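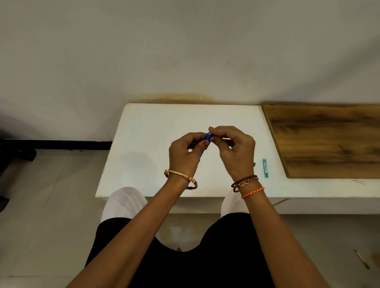
Pasatdale Community Help > Body and Health > Genetics

Can a woman who only carries color blindness have a weaker color vision herself?

posted by fistska
Viewed 1,768 times

My father is 62 and he is red-green color blind since birth. I am his daughter, and I learned in school that I must be a carrier, but that carriers see everything normally. Last month I did a screening test with the colored dots for my new job, and I made a few mistakes on it. The nurse said it is probably tiredness. My brother made no mistakes at all.

I would like to understand two things. First, is it biologically possible that a carrier has some difficulty with colors? Second, why is my brother fine, if he has the same father? I don't need a treatment, I only want to know if what I learned in school is complete. English is not my first language, so please excuse me if I use a wrong term.

4 replies, 1 hidden by moderator

keskinen

I will begin with your brother, because this part is easy. The genes for the red and green pigments are on the X chromosome. A father gives his Y to a son and his X to a daughter. Your brother has his only X from your mother, so the color vision of your father did not reach him by this way. You received the X of your father with certainty, and so you are a carrier, as your school said.

The other part is less simple. A woman has two X chromosomes, but in each cell one of them is mostly switched off. This happens early in the embryo and the choice is usually random. All cells which come later from that cell keep the same choice. For this reason the retina of a carrier is a mosaic. There are small patches where the X from the mother is working, and other patches where the X from the father is working.
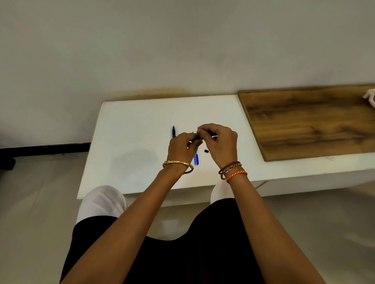
In most carriers the mix is enough for normal vision, and the brain compares the signals without any trouble. But the division is not always half and half. If by chance the X with the changed gene is active in a large share of the cones, a carrier can make some mistakes on a test. There are also rare cases where a woman is clearly color blind in this way. Small errors are more common than that, and many women never notice them.

I must add that I can't say if this is your case. A bad lamp in the room is also a very good reason for mistakes. If you repeat the test, do it in daylight and without tinted glasses, and ask for an arrangement test too. With the dots, you only get a yes or no for each plate. In the arrangement test you put small caps in order of color, and the result shows which colors you confuse. 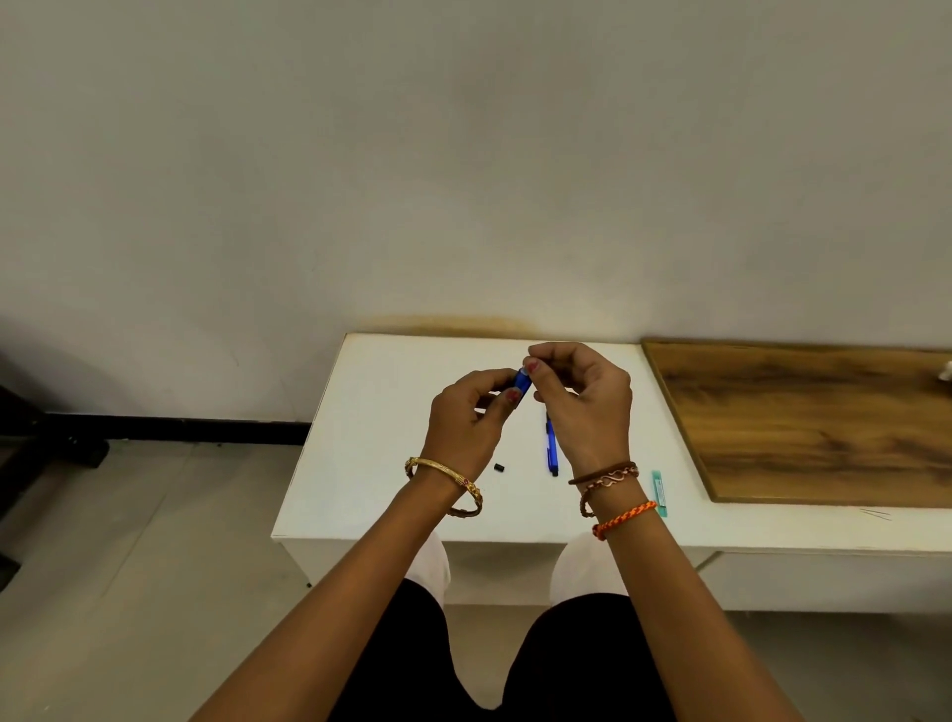
A small blue pen part held between two hands.

bovano

My aunt is a carrier and she sees colors better than me. So I think the nurse is right and you were tired.

fistska

Thank you both. I asked at the clinic and the lamp was the yellow kind, so I will do it again in the morning near the window. The mosaic was completely new for me. Does it mean that my left eye and my right eye can be different?

keskinen

Yes, a little. The patches are not the same in the two eyes, so it is possible that one eye makes more errors than the other. Ask them to test each eye separately and to write down both results.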